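Mounting small items on the inside of a storage cabinet: back wall or doors?

Lucrezia Sorrentino
Posted Sunday, 2 replies

I have a two-door storage cabinet, a Gundero, white and grey, with an upper shelf, a middle shelf and a bottom shelf. The large central compartment is where I want to mount small items directly on the back wall. The compartment below stays free for boxes.

Several pieces are already up, and I have started on the left door. Before I continue I need to know two things. First, does the back panel tolerate adhesive pads over the long term? Second, how much can a door carry before the hinges need adjusting?
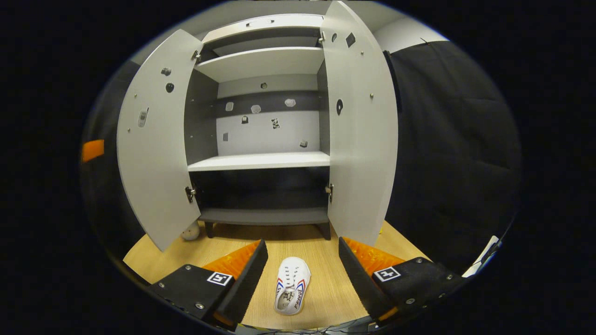
Cabinet with both doors open, current layout.

The pads are Ilum, the removable type. Total weight on the back wall is 105 grams by my kitchen scale, so load should not be the problem. I am more concerned about the surface finish when the pads come off.

De Graaf
Clean the panel with isopropyl alcohol, let it dry, press each pad for 30 seconds and wait overnight before hanging anything. Small light items are fine. Removal is where people damage the surface — pull the tab parallel to the panel, never toward you. If it resists, warm it with a hair dryer on low.

For the doors, keep everything light and flat. Check the depth of each piece against the front edge of the shelves before you stick it on. A thick item opposite a shelf edge will keep the door from closing. Also leave the area next to the hinges free so you can reach the adjustment screws. If a door drops, turn the height screw on the upper hinge a quarter turn at a time and recheck the gap.

I would test one pad low on the back wall for a week first. Finishes vary between production runs.

lovine_3186
just use magnets. I glued a thin steel sheet in mine in July and move stuff whenever I want. no pads, no marks except the glue obviously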